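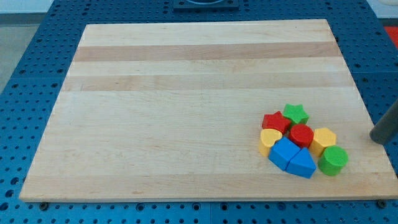 *Stukano shape-sorter blocks in red, green, yellow and blue, on a board of glued hardwood strips.*

# Stukano blocks: questions we are often asked

Dromia is a small workshop and shop in Stollance. We make wooden toys for young children, and Stukano is our name for the sorting blocks and the box that goes with them. The answers on this page were last looked through in March. If you don't find your question, please write to us using the form on the contact page.

## Before you buy

**Which shapes are there?**

Among others you will find the star, the heart and the cylinder. The same shape can come in more than one colour. The stars, for example, exist in red and in green, and both go through the same opening of the lid. A full list with a drawing of each shape is printed on the paper inside the box.

**Does one colour belong to one shape?**

No, and parents ask this very often. In our blocks a red piece can be a star and it can also be a cylinder. The child must look at the outline and cannot only follow the colour. If you would like an easier start, take out the blocks of one colour and play only with these for the first days.

**For what age are they suitable?**

We recommend them from 18 months. Many children of this age don't sort yet. They carry the blocks, knock them together and put them into a saucepan, and this is also a good use of them. Sorting through the lid usually comes later. Please don't worry if a child of two years still prefers to open the lid and throw everything in.

**Can I buy the blocks without the box?**

Yes. Order number 806 is the blocks only, in a cotton bag. Some families have a box from an older brother or sister and need only the pieces. Please read the next answer before you order this way.

**Will they fit a sorting box from another maker?**

Most probably not. Openings are different from one maker to another, even when they look the same. A star which is two millimetres too wide makes a child very angry. We cannot take back blocks for this reason if they have already been played with.

## Paint and wood

**What paint do you use?**

A water-based toy paint called Shirima, in the matt version. It is made for objects that children put in the mouth. We do not put a gloss varnish over it. The matt surface is easier to hold for small hands, and we also find it nicer to look at -- but this is our taste.

**I can feel the grain under the paint. Is it a fault?**

No. The paint is thin and the wood can be felt through it in some places, mostly on the ends of the block. If you feel something sharp, this is a different matter. Please take the block away from the child and write to us, and we will send a new one.

**The points of the star have lost some colour. What can I do?**

The points touch the floor first when a block falls, so they become pale sooner than the rest. You can leave them like this. If it disturbs you, we sell Shirima in small pots of 30 ml in all four colours, and a soft brush is enough. Sand the place lightly, wipe off the dust, paint one thin layer and let it stand for 9 hours before the block goes back to the child.

The green in the small pot can look a little fresher than the green on an old block. After some months of use you will hardly see the difference.

**Can I order the blocks unpainted?**

At the moment we don't offer this. We tried it for one winter, and there were too few orders to keep two sorts in the shop.

## Cleaning

**How do I clean them?**

Use a cloth which is damp but not dripping, with a drop of washing-up liquid if needed. Wipe each block, then wipe again with clean water, and dry it with a tea towel. Put the blocks on a wooden board or on a rack until they are fully dry. The heart needs a little more attention, as dirt likes to stay in the dip between the two lobes. A corner of the cloth wrapped over a teaspoon handle reaches it well.

**Can they go in the dishwasher?**

Please not. The wood swells, the paint can lift, and after this the blocks will not go through the lid any more. The same is true for a long bath in the sink.

**A block was left in the bath and now it is stuck in the opening.**

Don't push it with force. Turn the box over, so that the weight of the block helps you, and tap on the side. When it is out, let it dry slowly in a normal room for 5 days, away from the radiator. In most cases it will go back to its size. If not, you can order a single replacement.

## Playing and tidying

**How can we use the blocks without the box?**

Some ideas which customers sent to us:

- Draw around the blocks on a big sheet of paper, and let the child put each one back on its outline.
- Hide one under a towel and guess it with the fingers. The star and the heart are quite easy in this way.
- Build a low tower. A cylinder standing upright is a good base for a flat piece.
- Press them into salt dough for patterns, with baking paper between the dough and the paint.

**On what surface is it best to play?**

On a carpet they make less noise, but a tower doesn't stand well. A large wooden board on the floor or on a low table is a good middle way. A board made of glued strips, like many kitchen boards, is heavy enough that it doesn't slide so easily. Light scratches on it do no harm to the blocks. If the board was used for onions, you will notice it on the toys -- so better keep one only for playing.

**Do you sell boards too?**

No, we make only toys. Any kitchen shop will have one.

## Replacements and returns

**We have lost one piece. Can we get only this one?**

Yes, single blocks are always available. Write to us the shape and the colour, please both. "The red one" is not enough for us, and we have sent a cylinder to people who were waiting for a star. Postage for a single block is the same as for a letter.

**Can I send the set back?**

Unused sets can be returned within 30 days. Please pack the blocks in their bag, so they don't rub the paint from each other on the way. We pay back the price of the set when it has arrived, and the postage stays with you, except when the mistake was ours.

**Can I collect my order in Stollance?**

Yes, choose "collect" when you pay. The shop entrance is in the yard, at the green door, and we are there until 5 in the afternoon. Bring the order number with you, on paper or on the telephone.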